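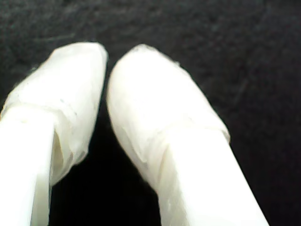
Does a divided tray keep a shared work table tidy?

It keeps small things findable for a while, and the table around it stays as messy as the people using it.

Our group picked this question because the product page for the Bokden tray says dividers "end clutter." We doubted that from the first meeting. A divider is a thin wall. It can stop a roll from sliding into a pen, but it can't make anyone put the roll back. The course asked for a small test in a real room, so we used the side table in the Mateos workroom, where 6 students share tape, wrappers, clips and whatever else comes out of a bag.

Setup

The tray is square and black, with raised walls. One divider runs from top to bottom and leaves a narrow column on the left. A shorter one cuts that column into an upper and a lower cell. The right side is one tall compartment. We left it on the table for 168 hours and wrote down where things were at the start and end of each day. There were no labels for the first half of the week. After that we taped a paper label beside each compartment.

The rules were short. Rolls go on the left, one per cell. Anything long or flat goes on the right. Trash goes in the trash can, which stands 2 steps away.
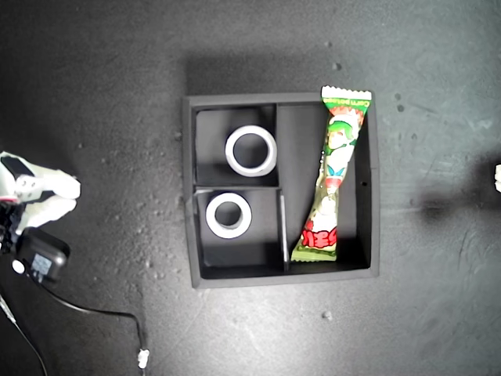
Rarkel Student Projects, Vol. 7, No. 2, page 6

The small cells did their job. A white ring about the size of a roll of tape sits in a cell with floor to spare and there is no good reason to put a second thing on top of it. People seemed to understand this without the labels. When we asked where the tape was, everyone pointed to the left side of the tray, including the two students who had skipped our explanation.

The tall compartment is where we stopped believing the product page. A long candy wrapper fits in there on a diagonal, and once it is lying there it looks as if it belongs. It is green and white with red on it, the brightest thing in a black tray, and people still walked past it. One member of our group argued that it should count as "stored," because it was inside a compartment and followed the rule about long, flat things. The rest of us said a wrapper is trash wherever it lies. We never settled this, and the daily sheets show it: the same tray is marked "tidy" in one person's writing and "not tidy" in another's.

That is a real weakness in our method. We should have agreed on what tidy means before the first day. We had a definition on Saturday, after the test was over, when it was no use to the sheets.

Labels

We expected the labels to help. They may have, a little, but the tape holding them down started to lift and one label ended up in the tall compartment with everything else. Two entries call this an improvement. I would not.

Packages gave us the most trouble. Anything soft and printed, with a cartoon on it, got treated as food even when it was empty,

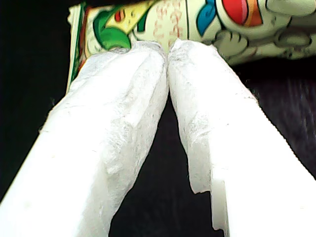
and people would move it over a bit to reach what they wanted and leave it there. Moving a wrapper from one end of a compartment to the other is not cleaning up, though it feels like it when you are the one doing it. The sheets have a box for "item moved" and none for "item thrown away" — our mistake again.

Cost

We compared the Bokden tray with a plain Gostari box lid that had no dividers. The lid was free. For the rolls, the tray was better, since they slid together in the lid every time someone bumped the table. For wrappers and packages we saw no difference worth paying for.

What we would change

Use a smaller right compartment, or add another divider so it stops being the place for everything else. Move the trash can next to the table. Run the test in a room where the students don't know there is a test, because ours did, and at least one of them tidied up just before the evening check. A longer run in June was suggested, but the workroom is closed for part of that month.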